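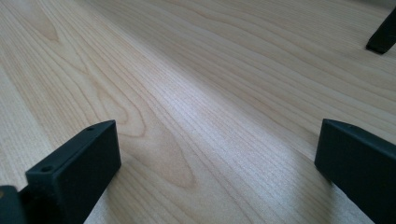 Light wood grain, the look half of Vachon seems to want on its tables this year.

I went down to the old Ternura shoe store on Tuesday evening to see what all the fuss was, and I came home with sawdust on my good coat and a raffle ticket I don't remember buying. So, the news first: the Vachon Table Swap is coming back in November, and it's going to be in the Ternura building instead of the church basement. Doors open at 4 p.m. and you don't need to sign up unless you're bringing something bigger than a card table.

If you missed the spring one, it works like this. You bring a table you're sick of, you get a paper tag, and you trade the tag for somebody else's table. Coffee tables, kitchen tables, those little plant stands that fall over if you look at them wrong (I have two, please take them). Last time 64 tables changed hands and I watched a grown man run across a parking lot for a drop-leaf.

Vernon Cloutier is running it again. He used to do floors all over the county and he still can't walk into a room without looking down. He told me they outgrew the basement by lunchtime in the spring and he spent the rest of the day moving folding chairs out of the way. "I had tables in the stairwell," he said. "I had one in the ladies' room." The Ternura building has a loading door on the Wollero Street side, so you can back your truck right up this time, and I can't tell you how happy that makes my knees.

The pale stuff is what people want, by the way. I grew up with dark tables, my mother's was nearly black, and I figured that's what would go first. Nope! Vernon says the light ones were gone in the first hour and the dark ones sat there until closing. My sister-in-law traded a perfectly solid dark dining table for a blond one with a wobble, and she's thrilled with it, wobble and all. She folded up a matchbook and stuck it under one leg and that was that.

New this year is a repair corner, run by the couple from Skakevance Hardware. They'll glue a loose joint or fill a scratch while you wait, and they're asking for a few dollars to cover supplies. They won't do full refinishing, so don't haul in your grandfather's desk and expect to see it stripped and stained by supper. They'll have wax sticks for sale in more browns than I knew there were.

The building can hold about 500 people, Vernon says, and he's hoping for a good crowd but maybe not all at the same moment. There's a trade limit of two tables per household until 6 p.m., and after that it's a free-for-all. No glass tops this time. One got broken in the spring and they were sweeping it up for days.

Parking is behind the building and across the street at the bank lot once the bank closes. Large tables need a tag ahead of time, and you can pick those up at the Skakevance counter any weekday. They've printed 123 of them and Vernon had already handed out a stack when I saw him.

I still haven't decided if I'm bringing my kitchen table. It has a burn mark from a fondue pot and I've gotten kind of attached to it. The plant stands are definitely going.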